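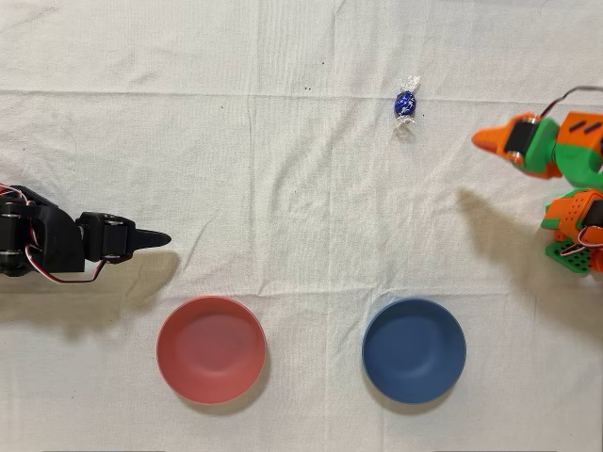

桌上的两条机械臂、一颗糖和红蓝两只碗。

双臂桌面操作守则第二版发布:把“好习惯”写成大家都能照着做的规矩

2020-05-25

盼了好久,第二版《双臂桌面操作守则》终于定稿了!从去年十一月起草算起,这份文件在 Rirnine 和 Drurel 两边的实验室之间来来回回改了很多遍,页边的批注一度比正文还长。执笔的是 Svatopluk Oravec,Drurel 一侧由 Markos Makris 逐条试做、逐条挑刺。读过第一版的同事会发现,新版薄了不少,但几乎每一条都能在桌边直接用上。

先说适用范围。守则针对的是小型桌面机械臂,尤其是两条臂共用一张桌子、面对面工作的情形。抓一颗糖放进碗里,听上去简单得很,可只要两条臂的活动范围有重叠,谁先动、谁让路、出了岔子谁来喊停,就都得事先说清楚。以前我们靠默契,老搭档之间没问题,换一个人来就常常卡住。新版最让我高兴的地方,就是把这些默契一条一条写了下来。

共用区域

第三章是全文的核心,讲两条臂中间的那块地方怎么用。新版规定,共用区域同一时刻只允许一条臂进入,另一条臂必须停在自己一侧的等待位,夹爪张开或闭合都可以,但不得悬在目标物上方。需要双臂配合的任务(例如传递、撑开袋口)单独列表,开工前由两名操作者一起签字,没签字的一律按单臂任务处理。

Markos 在试做时提了个特别好的意见:等待位不要只写在纸上,要在程序里存成一个固定姿态,两边用同一个名字。第一版里 Rirnine 叫“归位”,Drurel 叫“候场”,结果对讲时闹过几次误会。现在统一叫“等待位”,归位专指断电前的收臂姿态。就这么一个小改动,两边的配合顺畅多了,真的!

桌面与物品

铺布的桌子,布面要盖住整个工作区。褶皱允许存在,但物品不要放在明显的折痕上,碗底也要放平。很多同事问过为什么不干脆要求布面熨平,起草组讨论了很久,最后的意见是:日常使用中布总会皱,与其写一条没人做得到的规定,不如把检查重点放在物品稳不稳。我个人非常赞成。

容器用颜色区分时,任务单上必须写颜色,不能只写“左边的碗”。面对面的两条臂,左右是反的,站在不同位置的人说的左右也是反的。写“红碗”“蓝碗”,大家就都听得懂。如果任务本身要考察位置关系,就在任务单开头注明以谁的视角为准,整批任务里不得中途更换。

带包装的小件另有一条:透明包装会反光,两头拧紧的糖纸容易被夹爪带歪,因此每次摆放都要记下包装两端的朝向。糖纸破了就换一颗,不要用胶带补。换下来的糖请放进废件盒,不要顺手吃掉(这句话确实写进了附注,Svatopluk 坚持要留)。

线缆与打印件

线缆部分这次补充得最多。每条臂的线都要留出活动余量,余量以臂伸到最远处仍不绷紧为准;露在外面的线圈不得进入共用区域,也不得垂到物品上。开工前让每条臂空走一遍全行程,一人看臂,一人看线。Kourkoulas 项目组已经按草案试行了一段时间,他们的反馈是空走这一步最值得做,新人学起来也快。

3D 打印的支架和夹爪要登记批次。换件以后,哪怕图纸一模一样,也要重新做一次零位检查。累计运行满 500 小时的打印件须拆下来看孔位和受力面,有裂纹立即停用。螺丝的检查记录和打印件放在同一张表上,省得翻两个本子。两条臂的外壳颜色最好不同,Drurel 那边早就这么做,远远瞥一眼就知道是哪一条在动,旁观的人喊停也不会喊错对象。新版把它列为建议项,没有写成强制要求,已经配好同色臂的小组可以用标签代替。

喊停的权利

第五章很短,我却想请各位多读几遍。在场任何人都可以喊停,不论职务,也不论是不是操作者。听到喊停,两条臂一起停,先停下再问原因。喊错了不追究,记录表上写一行就行。恢复运行须由喊停的人和操作者都点头,任何一方觉得没看明白,就再检查一遍。

记录怎么写

失败的尝试照样要记,而且要和成功的记在一起。夹空了、碰到碗沿了、糖掉在碗外了,都有对应的简写,附录里有一页对照表,可以打印出来贴在桌边。中途人工扶正过物品的,必须勾选“人工介入”。我们过去的记录里,这一栏空着的太多,后来想比较两批结果时,吃了不少苦头。现在表格重新排过,勾选框挪到了最前面,写起来顺手得多。

记录表的电子版已放进 Esach,旧表用完为止,不必急着扔。已经在进行的任务可以沿用第一版直到本批结束,新开的任务请一律按第二版执行。

对条文有意见的,请直接在 Esach 的守则页面上留言,写明条号和你遇到的具体情况,附上记录表更好。线缆余量那一节还在征集不同臂型的做法,欢迎各组把自己的走线方式发过来。共用区域的双臂任务表也还有空位,手上有新任务的同事,请找 Markos 登记。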